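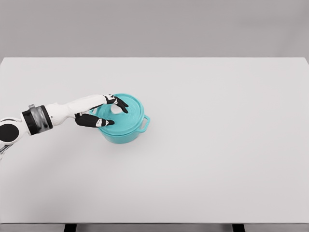

Rendu du simulateur, scène « cocotte », main au-dessus du couvercle

Ticket 90 - La prise du couvercle échoue après la mise à jour de la scène
Projet : Tindau (club robotique, groupe manipulation)
Ouvert par : Hawi Yimer
Assigné à : Lucyna Wieczorek
Statut : rouvert
Dernière modification : 24 déc. 2025

Description initiale (Hawi)
Depuis que la cocotte turquoise a remplacé l'ancien objet de test, le bras se place bien au-dessus du couvercle, les doigts se referment, et le couvercle reste sur la cocotte. Pas de message d'erreur. Le script renvoie « prise réussie » à chaque fois. Sur 700 essais lancés dans la nuit, le journal annonce 700 succès. J'ai rejoué une dizaine d'essais à l'écran et je n'ai pas vu un seul couvercle décoller.

Lucyna
Un taux de réussite pareil aurait dû alerter quelqu'un avant qu'on le mette dans le diaporama. Que teste exactement le script pour décider que c'est réussi ?

Hawi
La distance entre la paume et le centre du couvercle. Sous le seuil, c'est bon.

Lucyna
Donc on mesure que la main est arrivée, et on appelle ça une prise. Il faut tester la hauteur du couvercle après la remontée, et rien d'autre. Je ne regarde pas la friction ni les gains tant que ce n'est pas corrigé.

Hawi
Corrigé dans la branche Etard. Nouveau critère : le couvercle doit être à plus de 5 cm de sa position de départ, deux secondes après la fermeture. Relancé sur une série courte : zéro succès. Au moins c'est cohérent avec ce qu'on voit.
Pour la suite je pensais augmenter la friction des coussinets. Sur le forum Promeck tout le monde conseille ça.

Lucyna
Tout le monde conseille ça pour tous les problèmes. Avant d'y toucher, affiche les formes de collision du couvercle et de la cuve. Vérifie aussi si ce sont deux corps ou un seul.

Hawi
Deux corps dans le fichier. Mais à l'affichage, la collision du couvercle est une enveloppe convexe qui englobe aussi le bouton. Les doigts glissent sur une sorte de cône. Et il y a une liaison fixe entre couvercle et cuve, je ne sais pas d'où elle sort.

Lucyna
De l'import, probablement. L'option « fusionner les articulations sans moteur » est cochée par défaut dans notre convertisseur, on a perdu une semaine là-dessus en mars. Décoche, réimporte, et remplace l'enveloppe par deux primitives : un disque pour le couvercle, un cylindre court pour le bouton.

Hawi
Fait. Fichier de scène passé à 1 121 lignes, ne vous étonnez pas du diff. Le couvercle se soulève sur une partie des essais. Je ferme ?

Lucyna
Non. « Une partie », c'est combien, et avec quelles graines ? Je veux aussi la même série avec la cocotte tournée. Pour l'instant l'anse droite pointe toujours vers le côté libre de la table et le bras arrive toujours de la gauche. Une politique qui a appris une seule orientation, je n'appelle pas ça savoir saisir un couvercle.

Hawi
Il nous reste peu de créneaux de calcul avant la démo, le groupe Dow a réservé presque tout.

Lucyna
Alors moins d'essais, mais des essais différents. Et retire la diapo avec les 700 - je préfère présenter un chiffre médiocre qu'on sait expliquer.

À faire
- Série avec rotation aléatoire de la cocotte (Hawi)
- Ajouter le critère de hauteur aux autres scènes, qui utilisent toutes l'ancien test (Hawi)
- Relire les résultats de mars avec le nouveau critère (Lucyna)
- Friction des coussinets : ne pas modifier pour le moment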